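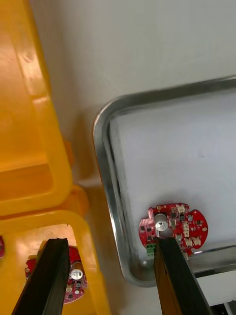

The physiotherapy clinic at Nakwood began asking older patients about their daily sitting time in October, as part of the same intake form that covers falls, medication and sleep. The lead physiotherapist, who spoke on condition that the clinic be named and she not be, said the question was added after a review of the form found nothing on it about inactivity.

"We asked how often people exercised," she said. "A person who walks for half an hour and sits for the rest of the day gave the same answer as a person who walks for half an hour and is on their feet most of the afternoon. For our purposes those are two different patients."

The clinic has 298 patients over 65 on its current list. Of these, 191 agreed to keep a sitting diary for 14 days. The diary is a single sheet per day, divided into half-hour blocks, and the patient marks each block as lying, sitting, standing or moving. The sheets were printed by Tesby, a local supplier, in large type.

Asked why the clinic did not use a wearable device, she said one had been considered. Netico, which provides the clinic's scheduling software, offered an add-on that reads step counts.

"Steps are not what we wanted. A step counter on the wrist reads zero when someone stands at the sink for twenty minutes. Standing at the sink is useful to us, particularly after a hip replacement."

She acknowledged that diaries have known weaknesses. People fill them in late, round in their own favor and forget short breaks. Staff compared the first and second weeks of each diary and set aside 16 sets in which every day was marked the same.

The advice given afterward is limited. Patients are asked to stand up once in each long block of sitting, and to attach it to something they already do, such as the end of a television program or a phone call. Those who use a walker practice the movement in the clinic first, from a chair with arms. Patients who get dizzy on standing have their blood pressure taken lying and upright before any change is made.

"I don't give a daily target in minutes," she said. "The evidence for one exact number in this age group is thin, and a patient who misses a target on the second day tends to stop."

A second round of diaries will use the Zieliński chart, a shorter form with four blocks per day. She expects it to be less precise and more often completed. Patients with memory problems will be able to have a relative fill it in, and the sheet has a box to record who did.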